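Perforated Sheet: Frequently Asked Questions

What does "staggered" mean on a drawing?
Each row of holes is offset by half a hole spacing from the rows next to it. Straight patterns line up in both directions. We stock round holes in both patterns; slots are made to order.

How is open area calculated?
For round holes at 60 degrees, square the hole diameter, multiply by 90.69, and divide by the square of the center distance. The result is a percentage. Unpunched margins are not included. 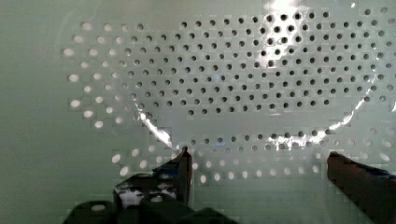 Round holes in staggered rows.

Which side is the face?
The punch enters from the face side, which has slightly rounded hole edges. Burrs form on the back. State on the order which side will be visible.

Can I get a solid border?
Yes. Give the border width for all four sides. If none is given, sheets may end in partly cut holes.

Will the sheet arrive flat?
Punching stretches the metal, and high open areas bow the most. Sheets are roller leveled before shipping. Ask for a flatness tolerance if the panel will not be framed.

What is the minimum order?
Stock patterns have no minimum. Custom patterns start at 16 sheets. Weerasinghe keeps custom tooling on file for 28 months after the last order.

Who checks custom drawings?
Send DXF files to Urmila Mishra in the drawing office. Files received after 2 p.m. are reviewed the next working day.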